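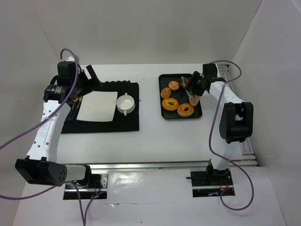 Place setting on the black mat, bread tray to the right.

April, 7.40 pm. Spent the evening on table layout for the Nenwood lunch. Meifang Fang wants one standard setting written down before the order goes to Wurnora, so I have been working from the black placemat with the scalloped far edge. The near and right edges are straight, so orientation matters. Scallops away from the diner.

Napkin flat near the middle, bowl to its right, cutlery to its left. The napkin sits slightly skewed and I will fix that in the written version – square to the near edge. The bowl is the white one with two small handles. I have them pointing to the back and the front. Meifang prefers left and right, which is easier to lift but takes more width. Undecided.

Cutlery is the set with the dark green handles and gold-coloured ends. On a slant it uses too much of the mat. Parallel to the side edge would be tidier.

Bread stays off the mat in its own tray. Clillavlow quoted on rolls, minimum order 100, which is more than we need unless the second sitting goes ahead. Hegde will do smaller lots but wants 2 days' notice.

Still to do: measure the mat, ask about spare bowls, find the colour code for the napkins. Invoice 3241 not yet paid.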